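**Green-backed tiles and a dark mat – glare, and a question about walls**

**tilepotterer**
Evening all. I've been meaning to ask about this since July, when I finally gave up on the old tablecloth and put a proper mat down. The tiles are the chunky green-and-white sort, bought second-hand with a Plondov label on the box, and I'm ever so fond of them. My trouble is the shine. Under our ceiling light the green backs go almost white on one side, and my eyes aren't what they were. Do I change the lamp, or dull the tiles somehow?
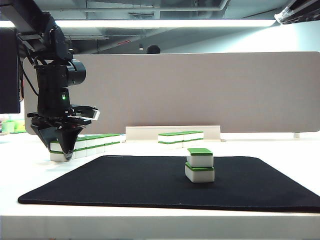
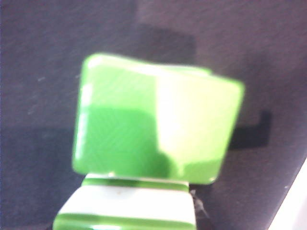
*First one: two tiles stacked on the mat, more of them on the white table behind. Second one: a green back close up, with the glare.*

**eastwindmaggie**
Oh, they're lovely and fat! Please don't dull them. I once took a kitchen scourer to a spare from my Furukawa set and it looked like a boiled sweet somebody had dropped on the carpet. Change the lamp. Mine's a Pluris desk lamp pointed at the wall, and the light comes back nice and soft.

**brambleandbam**
I'd go the other way, I'm afraid. A lamp costs money, and a wipe with a barely damp cloth costs nothing. Half of what people call glare is finger grease. Try that first, and dry them well before they go back in the box.

**eastwindmaggie**
Grease smears, it doesn't make a hard bright patch like the one in the second photo. That's light bouncing off a glossy back, and you could wash it until Christmas.

**brambleandbam**
Fair enough on the patch, but there are smudges on the white just under it. I still say cloth first, lamp second :)

**tilepotterer**
Thank you both – I shall do the cloth tonight and look at lamps after. My other question was the walls. We build ours 18 long and two high, and my sister-in-law's keep toppling when she pushes them forward. Is it the mat?

**oldsparrow**
Could well be. A soft mat grips the bottom row and the top one slides on. I use a Zustex rack behind mine and push with that, slowly, both ends together. Get her to practise on the bare table first, then try it on the mat.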